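Handout 7: Teaching by Remote Control, and What It Doesn't Teach
Course notes, Robots and Skilled Handwork
Gyula Kelemen

Read this before the February lab. It replaces the older handout on demonstrations, which was too cheerful.

1. The claim

You will hear it in some form at every conference: collect enough demonstrations and the robot learns the job. A person sits at a console and moves two hand controls. The instruments copy the movements. We record what the cameras saw and where the joints went, and a program is trained to produce the joint motions when given the camera views.

I don't dispute that this can work. I dispute how fast people go from "it can copy the motion" to "it has learned to suture." Those are separate claims, and the second one needs far more evidence than is usually given.

2. What gets recorded

For each attempt we keep the camera streams, the joint positions of the instruments, the commands from the console, and a label. In our lab the label is typed in by the operator when the attempt ends. Think about that for a minute. The person who did the stitch is the person who says whether the stitch was good.

Things we don't record:
- What the operator was looking at.
- How hard the jaws pressed. Our instruments have no force sensor at the tip, and motor current is a poor stand-in for one.
- Why the operator paused. A pause to think and a pause to scratch one's nose look the same in the data.
- What the operator meant to do before changing plans.

A program trained on the rest has to guess at all of this or do without it.

3. Views of the work

Suturing on a practice pad is our running case. As you look, ask which facts about the needle and thread you could write down with confidence from one view alone.
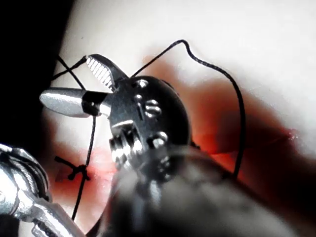
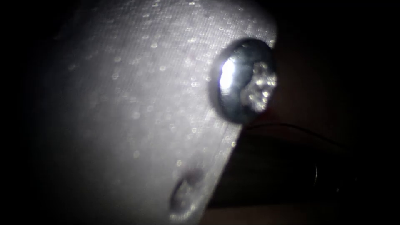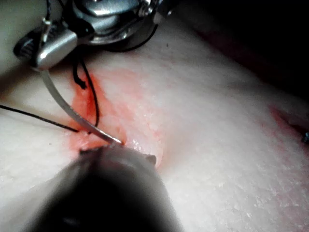

4. Where the trouble starts

4.1 The camera can see the wrong thing very well

A sharp, bright view of a screw head is no help in placing a stitch. A wrist camera looks past its own instrument, and the closer it gets to the work, the more of the view the instrument takes up. Fixed cameras have their own version of the problem when an arm comes between them and the pad. The usual answer is "use several cameras." Fine, but then you have to show that the program uses the good view when the other one is bad. I've read plenty of papers that assume this and very few that test it.

4.2 Metal shines

Polished jaws throw highlights, and those highlights move when the wrist turns. A needle is a thin curved piece of metal, so part of it may vanish into glare while the rest stays clear. People fill in the missing part without noticing. Don't assume the program does.

4.3 Thread is not a rigid part

Joint positions tell you where the instruments are. They tell you nothing direct about the thread. It loops, crosses itself and slides behind things. Two attempts with nearly identical joint motions can end with the thread in very different places, and then the next correct move is different too. This is the main reason I don't trust results given only as "distance from the demonstrated path."

4.4 Operators have habits

Botond Bakos ran the console for most of our first set, which we called Purden. He is left-handed and likes to regrip the needle before every pass, whether it needs it or not. The program trained on Purden regripped before every pass as well. One visitor called this "surgical caution." It was Botond.

5. A worked case: the Moltport set

Moltport holds 3000 attempts at a single pass of the needle. Of these, 2164 are labeled good by the operator. The other 836 were left out of training, as is common practice.

I'd like you to question that step. The attempts left out include slips, missed grips and tangled thread, along with whatever the operator did to recover. Take them out and the program has seen very few mistakes and very few recoveries. It will then make mistakes of its own, because small errors add up over a long motion, and it will be in positions it has no record of.

Keeping everything isn't the answer either. You would be training on the slips themselves. Cutting each failed attempt at the point where recovery begins is better, but somebody has to choose that point, and in our trial two people marking the same recordings often disagreed.

6. What I'll accept as evidence

For the Skirnelari project, and for your own reports:
- State how many operators there were and how the attempts were split among them.
- Have the labels made by somebody who didn't do the attempts.
- Test on a pad position that was never used in training. Moving the pad a finger's width counts. Restarting the program doesn't.
- Say when a person stepped in, and for how long. A run with a hand on the controls is a shared run.
- Show failures in full, at normal speed.

7. For the lab

Work in groups of 3. Each member does one practice session at the console and keeps written notes on every pause and regrip. Swap recordings with another group (the Fülöp console saves in the older format, so convert first) and mark where you think each needle pass starts and ends. Compare your marks with the operator's notes afterward and hand in both, including the ones that don't match.

Reading for next time: the two chapters on error build-up in the course packet. Skip the section on humanoids.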